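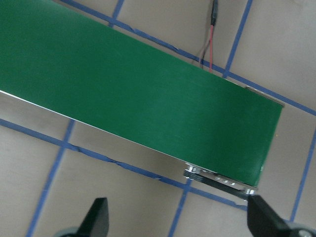 The belt end of the Hudis, with the black bracket bar and its silver nuts.

I have wanted a little benchtop conveyor for longer than I care to admit, and when the Hudis came down to $260 at Abdel Hamid's, the supply store over in Trusau, I gave in and drove it home the same afternoon. It has been on the bench since October, so I feel I know it fairly well by now, the good bits and the grumpy bits.

First, the looks! The belt is a deep, matte green that I find very easy on the eyes, with a thin silver edge down the side. Small pale parts show up beautifully on it. Lint and crumbs do too, I'm afraid, and I go over mine with a damp cloth most evenings (unplugged, please). The black bar at the end is held with proper hex nuts, and you can get a wrench on them without taking anything else apart, a kindness I did not expect at this price.

My one real complaint is the wiring. The red wire and the dark one come out of a black sheath and tuck in behind the belt, and I would have liked a clip or a little channel there to keep them tidy. A twist tie does the job, but it looks like a twist tie.

For laying out the bench I used blue painter's tape, straight onto the brown tabletop, in squares. It took me two evenings and a fair amount of muttering, and I would do it again tomorrow. When I shift something to wipe underneath, I know which square it goes back to. The blue bin lives on the grid as well, just in front of the green, close enough to reach without getting up from my stool.
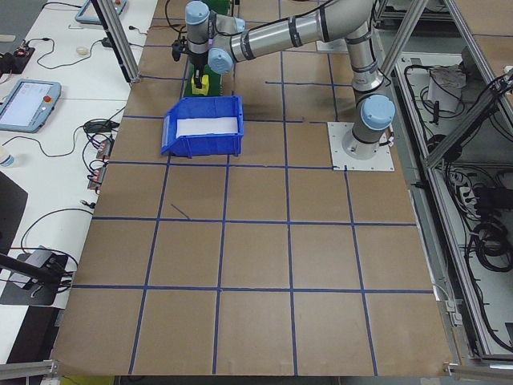 The Stostby bin

I picked this up on the same trip, almost as an afterthought, and it may be the thing I'm fondest of. It's a plain plastic storage bin with an open, sloped front, so you can see what's in it and get your hand in without tipping it over. The blue has a nice shine to it. I do wish the range came in a smaller size, for screws and such, but for bulky white packing pieces it's just right.

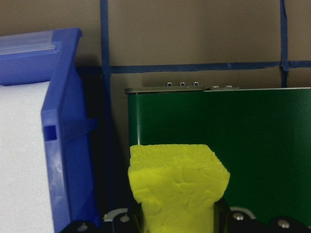
Stostby bin up close, white sheet inside, tape lines behind.

Four stars for the Hudis, with the missing one for the wires, and five for the bin. The tape gets five too, if anyone is rating tape. Buy the wider roll if you can find it, and do the long lines first.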